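Teaching two arms to do my laundry

Month three of the folding project, and the arms still can't be trusted with a T-shirt. So naturally we have moved on to long sleeves.

The table lives at the back of the Gullmont workshop, between the laser cutter and the sink. Nelu Avram did most of the printing, in a blue he got cheap and now has to defend. I did the wiring, and I have been asked to stop leaving it in loops. Knut Wunderlich says the pink looks like someone knitted it. Knut builds clocks and should know better than to talk to people about wasting their evenings.

A long-sleeve shirt is a body with two opinions attached. You have to put the sleeves somewhere before the sides can come in, and wherever you put them, they make a lump near the collar.
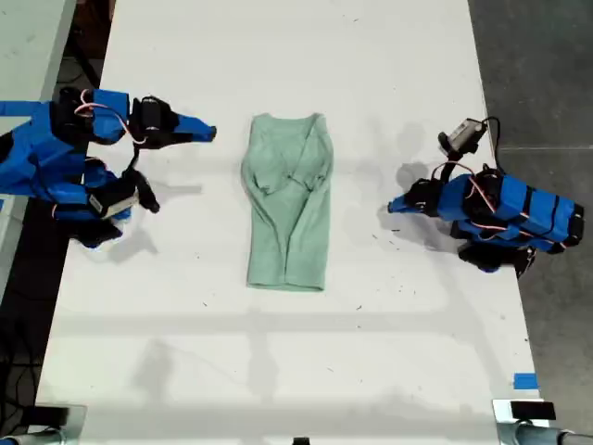 My current plan is to cross the sleeves over the front and pretend the lump is a style. Wiebke Sauerland, who used to fold for a living in a department store, told me you lay them down the back. I wrote that on the whiteboard and then drove the arms my way for another 14 runs, out of loyalty to my own code.

The fingertips are the other saga. Bare plastic slid right off cotton, so we went through grip tape, a cut-up balloon and a bad idea involving glue. Closing force took two evenings to tune. Too soft and you get no cloth, too hard and the servo sulks and shuts itself off - usually with a sleeve in the air. 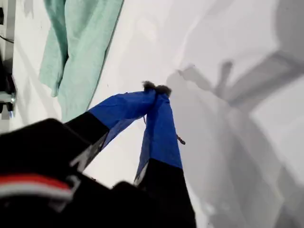
I have also started keeping a lint roller by the keyboard. Almost 30 percent of my debugging this week was housekeeping, and I would like that on my résumé.

Next up is the hem fold, once Nelu finishes reprinting a bracket I swear I did not lean on. Target for the whole shirt is September. My mother folds one in four seconds and has asked, twice, what the arms cost.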